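Suchbegriff eingeben
Suchen

16. Apr. 2020
Von unserer Reiseredaktion

Wo der Wind die Vögel bringt

Drei Tage am Rand von Relldale, zwischen Watt, Heide und einem Leuchtfeuer, das länger blinkt, als man zählen mag

Man muss ein wenig Geduld mitbringen, wenn man nach Relldale will, und das fängt schon bei der Anreise an. Der Zug endet in Trondville, einer freundlichen Hafenstadt mit steilen Gassen und einer Bäckerei direkt gegenüber vom Bahnhof, in der man unbedingt die Zimtschnecken mit Kardamom kaufen sollte (am besten gleich vier, denn zwei davon isst man noch am Bahnsteig). Von dort fährt ein kleiner Bus weiter, zweimal am Tag, und wer den am Nachmittag verpasst, der bleibt eben noch eine Nacht in Trondville. Mir ist das auf der ersten Reise passiert, und ich habe es keine Minute bereut.

Die Straße führt zunächst durch Kiefernwald, dann öffnet sich das Land ganz plötzlich, und man sieht die Bucht. Bei Ebbe liegt sie da wie ein graubraunes Tuch voller Falten, in denen noch das Wasser steht. Bei Flut ist sie einfach Meer, und man mag kaum glauben, dass man ein paar Stunden zuvor trockenen Fußes — na gut, in Gummistiefeln — bis zu den Muschelbänken hätte gehen können. Die Halbinsel dahinter heißt Grorkus, ein Name, über den jeder Besucher einmal lacht und den man nach drei Tagen ganz selbstverständlich ausspricht, mit einem langen O und einem R, das irgendwo tief im Hals sitzt.

Grorkus ist Schutzgebiet, und zwar eines der strengeren Sorte. Es gibt dort kein Hotel, keinen Campingplatz und auch keinen Kiosk, an dem man ein Eis bekäme. 500 Menschen wohnen im Dorf Relldale, das gerade noch außerhalb der Grenze liegt, und so gut wie alles, was Gäste brauchen, findet sich hier: zwei Pensionen, ein Laden, der mittags schließt, eine Wirtschaft mit niedriger Decke und das Haus der Naturführer, bei dem man sich anmelden muss, bevor man auch nur einen Fuß auf den Küstenpfad setzt. Die Zahl der Besucher ist begrenzt. 3000 Genehmigungen werden in einer Saison ausgegeben, und die für den August sind meist schon im Winter vergeben. Wer flexibel ist, der komme im Frühsommer, wenn die Heide noch grün ist und die Seeschwalben brüten, oder im Herbst, wenn die großen Züge einsetzen.

Denn der Vögel wegen kommen die meisten. Ich bin selbst keine große Kennerin, das gebe ich gern zu, und ich habe auf meiner ersten Führung einen Rotschenkel sehr überzeugt für eine Uferschnepfe gehalten. Aber es braucht keine Kennerschaft, um am Deich zu stehen, wenn das Wasser aufläuft und die Knutts zu Tausenden vor ihm her rücken, dichter und dichter, bis ihnen der Platz ausgeht und der ganze Schwarm auf einmal in die Luft steigt. Man hört es, bevor man es begreift, ein Rauschen, als würde jemand sehr viele Buchseiten gleichzeitig umblättern. Neben mir stand eine ganze Familie mit Thermoskannen und sagte minutenlang kein Wort, nicht einmal die Kinder.

Die Führungen beginnen immer zwei Stunden vor Hochwasser, was bedeutet, dass der Wecker an manchen Tagen zu einer Zeit klingelt, über die man lieber nicht spricht. Dafür bekommt man Licht geschenkt, wie es das später am Tag nicht mehr gibt, flach und milchig, und der Strandhafer leuchtet darin, als hätte ihn jemand angezündet. Man geht langsam, oft bleibt man stehen. Die Führer tragen ein Fernrohr auf der Schulter, das reihum weitergegeben wird, und wer mag, darf ins Logbuch eintragen, was er gesehen hat. Mein Rotschenkel steht nun auch darin, unter seinem richtigen Namen.

Am zweiten Tag bin ich allein losgezogen, auf dem Heideweg, für den man keine Begleitung braucht. Er beginnt hinter der Kirche, läuft zuerst an einer Trockenmauer entlang und steigt dann in weiten Bögen zum Leuchtfeuer von Karaca hinauf. Der Turm ist klein und gedrungen und wirkt von unten fast ein wenig beleidigt, so wie er sich gegen den Wind stemmt. Innen ist eine Ausstellung zur Geschichte der Küste eingerichtet, mit alten Seekarten, Netzen und einer Sammlung von Schiffsglocken, und wer die enge Treppe nicht scheut, der kann bis auf die Galerie. Oben bläst es einem die Mütze vom Kopf, ich spreche aus Erfahrung. Man sieht von dort die gesamte Bucht, bei guter Sicht auch die Kirchtürme von Trondville, und draußen auf der Sandbank lagen an jenem Vormittag die Seehunde und ließen sich von der Sonne wärmen.

Es gibt auf der Galerie eine Messingtafel mit Entfernungen, wie man sie an solchen Orten gern anbringt. Bis zu den Winterquartieren der Küstenseeschwalben sind es natürlich unvorstellbar viele Kilometer, die Tafel nennt sie nicht einmal, aber bis zur Südspitze eines der Zugwege, den die Vogelwarte über Jahre verfolgt hat, sind es 3645. Ich habe lange vor dieser Zahl gestanden. Man selbst ist mit dem Zug, dem Bus und einem leichten Rucksack gekommen und hat unterwegs trotzdem zweimal gejammert.

Zum Essen geht man in Relldale in die Wirtschaft am Hafen, schon weil die Auswahl nicht groß ist, vor allem aber, weil es dort wunderbar schmeckt! Die Karte ist kurz und hängt mit Kreide geschrieben neben der Tür. Es gibt Fischsuppe mit Safran und Lauch, es gibt gebratene Scholle, und an guten Tagen gibt es einen Queller-Salat, der nach Meer und ein bisschen nach Gurke schmeckt und zu dem man dunkles Brot bekommt, so viel man will. Man sitzt eng, man kommt ins Gespräch, und spätestens beim Nachtisch weiß man, wo am Morgen der Seeadler saß und welche Pfütze auf dem Küstenpfad tiefer ist, als sie aussieht. Reservieren sollte man trotzdem, gerade an Abenden, an denen die Führung erst bei Dämmerung zurückkommt und alle gleichzeitig hungrig sind.

Ein Wort noch zur Ausrüstung, weil ich danach immer wieder gefragt werde. Gummistiefel kann man im Haus der Naturführer leihen, sie sind ordentlich und in allen Größen vorhanden. Eine winddichte Jacke sollte man selbst mitbringen, auch im Hochsommer, und dazu ein Fernglas, das nicht zu schwer ist. Ich hatte auf der ersten Reise ein großes, sehr gutes, geliehenes dabei und habe es am Ende des Tages gehasst. Hunde dürfen nicht ins Schutzgebiet, auch nicht an der Leine, und Drohnen selbstverständlich ebenso wenig. Bargeld ist im Laden gern gesehen, Karten nimmt nur die größere der beiden Pensionen.

Und dann ist da der Abend, auf den ich mich bei jedem Besuch am meisten freue. Man geht noch einmal zum Deich, wenn die anderen schon beim Wein sitzen, und hört zu, wie das Watt knistert. Es sind die Schlickkrebse, sagen die Führer, winzige Tiere, zwischen deren Fühlern kleine Wasserhäutchen platzen, und es klingt wie Brausepulver, das man sich ans Ohr hält. Von Karaca herüber kommt das Blinken des Leuchtfeuers, zweimal kurz, dann eine lange Pause, in der man jedes Mal denkt, nun sei es wohl ausgegangen.

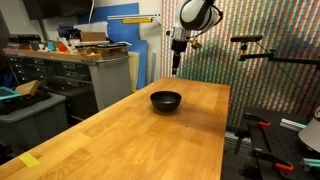
Im kommenden Jahr möchte ich endlich einmal im Herbst hin, wenn die Gänse durchziehen und der Bus nach Trondville nur noch am Vormittag fährt. Das Zimmer unter dem Dach, das mit dem schiefen Fenster zur Bucht, habe ich mir schon vormerken lassen.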